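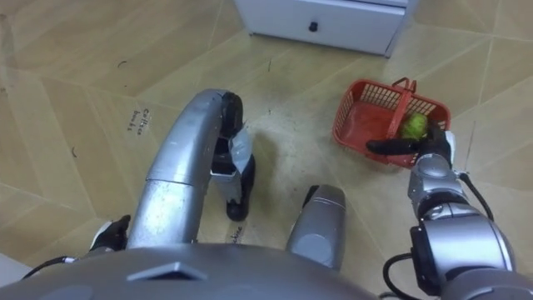 Vilém Kadlec pregunta si de verdad se puede empezar en el disc golf con un solo disco y sin conocer a nadie en el campo, y que si es así se apunta mañana mismo. ¡Sí, Vilém, se puede! Con esa duda llega casi todo el mundo a Clancombe, y de ella y de otras parecidas salió esta página de preguntas frecuentes.

Buscar en las preguntas... Buscar

¿Qué necesito para mi primera ronda?

Un disco, zapatillas con buen agarre y agua. Si vas a comprar uno solo, que sea un putter o un midrange de los lentos. Los drivers de distancia son preciosos y vuelan una barbaridad en manos de quien sabe lanzarlos, pero a quien empieza se le van al suelo por la izquierda (o por la derecha, si eres zurdo) y frustran muchísimo. En la caseta prestamos discos los días de liga; los devuelves al terminar y listo.

¿Cuánto cuesta jugar?

El campo de Clancombe es de acceso libre todos los días del año. La liga de invierno cuesta 3 euros por jornada, que van a la bolsa de premios y al arreglo de los tees. La cuota anual del club es de 57 euros e incluye todas las jornadas de liga, el seguro y el disco conmemorativo de la temporada (el de este año lleva un búho y nos tiene enamorados).

¿Hay que ser socio para jugar la liga?

No. Puedes venir suelto las jornadas que quieras. Eso sí, para puntuar en la clasificación general hace falta estar dado de alta antes de la tercera jornada. Si te haces socio más tarde, juegas igual y entras en los premios del día, pero no en la general.

¿Cómo se juega, en dos palabras?

Como el golf, con discos. Sales del tee, lanzas, vas hasta donde ha caído el disco y vuelves a lanzar desde ahí hasta meterlo en la cesta. Cada lanzamiento cuenta uno. Gana quien suma menos. En los grupos lanza primero quien está más lejos de la cesta, y los demás esperan detrás y en silencio. El resto se aprende andando, y de verdad que se aprende rápido: en la segunda ronda ya estarás discutiendo si aquel árbol era obligatorio por la izquierda.

¿Y qué es eso de los obligatorios?

Un árbol o un poste con una flecha que indica por qué lado tiene que pasar el disco. En Clancombe los hay en los hoyos que bordean el camino de los paseantes. Si tu disco pasa por el lado equivocado, sumas un lanzamiento de penalización y tiras desde la zona de dropeo marcada.

¿Qué pasa si pierdo el disco?

Tienes tres minutos para buscarlo con ayuda de tu grupo. Si no aparece, penalización de uno y repites desde donde lanzaste. Escribe tu nombre y tu teléfono en la parte de abajo con rotulador permanente, por favor, ¡que la gente de este deporte devuelve los discos! Gayan Munshi perdió su putter favorito en el arroyo de Holub en noviembre y lo recuperó la jornada siguiente, con barro hasta en el nombre.

¿El campo es muy largo?

Hay de todo. El hoyo más corto mide 64 metros, cuesta abajo y con la cesta a la vista, y es donde mandamos a todo el mundo a probar su primer hoyo en uno. Los largos están en la parte alta, donde sopla más el viento. Para una primera visita recomendamos hacer solo el bucle bajo, que termina otra vez en la caseta.

¿Se juega con lluvia?

Se juega con lluvia, con niebla y con un frío que pela. Solo paramos con tormenta eléctrica o con viento fuerte si hay riesgo de ramas. Trae dos toallas: una para los discos y otra que se quede seca en la mochila. Si se suspende una jornada, avisamos en el tablón de la web antes de las ocho de la mañana.

¿Pueden venir niños?

¡Claro que sí! Los menores juegan gratis la liga y salen desde tees adelantados. Tenemos discos ligeros para manos pequeñas. Hasta los doce años tienen que ir acompañados por un adulto en el grupo, que puede jugar también.

¿Y perros?

Atados y tranquilos en las rondas libres, sin problema. En las jornadas de liga pedimos que se queden en casa, porque los grupos van muy seguidos.

¿Cuándo es el próximo torneo?

El Abierto de Gristoseck empieza el 1 de marzo de 2025, con salida simultánea a las diez. Hay categorías abierta, femenina, máster, júnior y debutantes. Si nunca has competido, apúntate a debutantes sin miedo: el ambiente es estupendo, los grupos se ayudan con el reglamento y la comida de después ya vale el viaje.

¿Cómo se hacen los grupos?

En la primera ronda, por sorteo dentro de cada categoría. En la segunda, por resultados. Si vienes con alguien y es vuestro primer torneo, pedidlo en la inscripción y os ponemos juntos en la primera.

¿Qué es la Copa Durnis?

Nuestro reto por parejas, y la cita más divertida del calendario. Lanzan los dos, se elige el mejor tiro y desde ahí vuelven a lanzar los dos. La pareja ganadora se lleva el trofeo a casa durante un año y lo devuelve limpio. El récord de puntos de la clasificación histórica está en 969 y lleva varias temporadas sin caer, así que quien quiera pasar a la posteridad ya sabe.

¿Cómo entrego la tarjeta?

Dos personas de cada grupo apuntan los resultados, una en papel y otra en el móvil. Al acabar se comparan hoyo por hoyo, firmáis y la dejáis en la caja de la caseta. Una tarjeta sin firmar o mal sumada lleva dos de penalización. Repasad la suma, que el cansancio hace estragos.

¿Dónde aparco?

En la explanada de grava, junto a la entrada sur. El camino de la caseta tiene que quedar libre.

Mi pregunta no está aquí

Pásate por la caseta cualquier día de liga desde las nueve y media, o escríbenos desde el formulario de contacto. Contestamos siempre, aunque en semana de torneo podemos tardar un par de días.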